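Reading time: 2 min
Print | E-mail

Comparison of two gripper controllers for bathroom cleaning tasks
Mikkel Riis and Indira Kamath, project group Woltwood

3. Test setup

The aim was to compare a position controller (Lacerda) with a force-limited controller (Clesberg) on the same two-arm robot. Both ran on unchanged hardware, and the arm paths were taught once and reused.

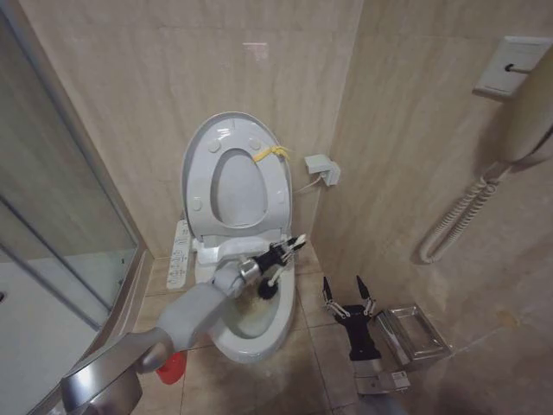
Grip stability was the main quantity of interest. A thin handle gives the pads little contact area, and any side load at the far end acts on the grip as a torque. For the brush task the left gripper closes on the white handle and the arm pushes the bristle head down into the bowl, while the right gripper stays open and low, clear of the work. Closing force was logged at 50 Hz by both controllers. Each log was cut to 580 samples before comparison.

The second task was an approach to the toilet seat using the wrist camera. Glossy surfaces were expected to cause trouble here – reflections of ceiling lights on the tile can be mistaken for features.
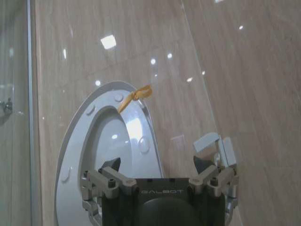 We therefore lowered the exposure to a fixed value and limited approach speed to 400 mm/min for both controllers. The Flandard calibration was repeated before each run.

3.1 Limitations

Only one handle diameter was used. Pad wear was not measured.

Contact: Indira Kamath, Woltwood
Back to top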